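Emrys Beddoe
8 August 2025

Back at the little sneaker for the Broveck window display. Model shoe, low-top, white with black patches. The black is smeary close up, but from the sidewalk you won't see that.

It goes on a blue board. I tried gray in January and the white sole disappeared.

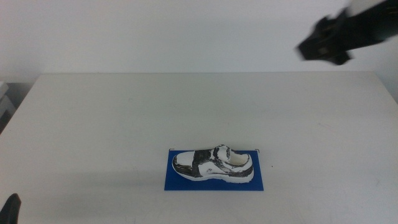
Toe to the left, same as the rest of the shelf. Garker wanted it facing right until I pointed out that the price cards are on that side.

The board is staying plain. No lettering and no border. Weltis quoted me 145 for printing and I'd sooner spend it on a better lamp.

Still deciding whether the shoe gets glued down or just set on top. Glue is safer with the door banging all day. Loose means I can wipe the board, and blue shows every bit of dust.

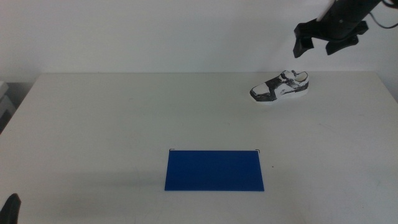
Cabral replied that museum putty would hold it fine and peel off later, and that a pea-sized bit under the heel and another under the toe is plenty.

Putty it is, then. I have half a pack in the drawer from the last window. Will post again when the shelf is up.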